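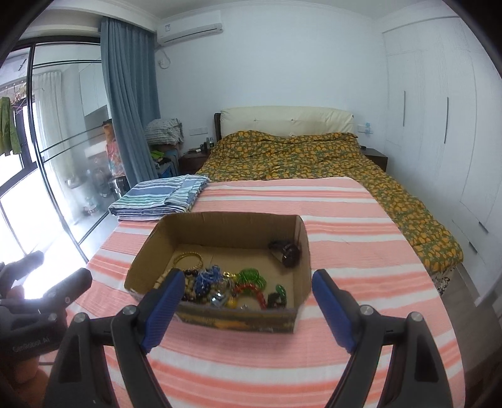
Sorting small tangled things is still a job for your fingers. Machines can vacuum a floor and mow a lawn without much help, but picking one item out of a pile is harder for them, and a jewelry box is about as hard as piles get. Strands of beads slide over each other, and a pull on one moves three more. Bangles lying off by themselves, like the thin gold-colored ones at the back of the cardboard tray, are the kind of pickup a two-jaw gripper has a fair chance at. The knot of blue beads and string is another matter.

Until that changes, do it this way.

Lay a cloth on the bed or table first. Beads roll on bare wood and stop on fabric.

Use a shallow box with no lid. You can see the bottom and reach in from any side.

Take out the stiff pieces before the soft ones. Bangles and clips come away cleanly and leave the strings easier to follow.

Never pull a knot tight. Put a drop of baby oil on metal chain and work it open with two pins. Keep oil off thread and elastic.

Store strands singly, in small bags or an egg carton.

Jocelyn Navarro at Umali wrote in November to ask if a home robot is worth waiting for. For floors, buy one now. For laundry, dishes and drawers, I would wait. The Trullska arm I tried on my workbench sorted loose bolts well enough, and it could not get a necklace off a hook in 7 tries.

Next page: untangling extension cords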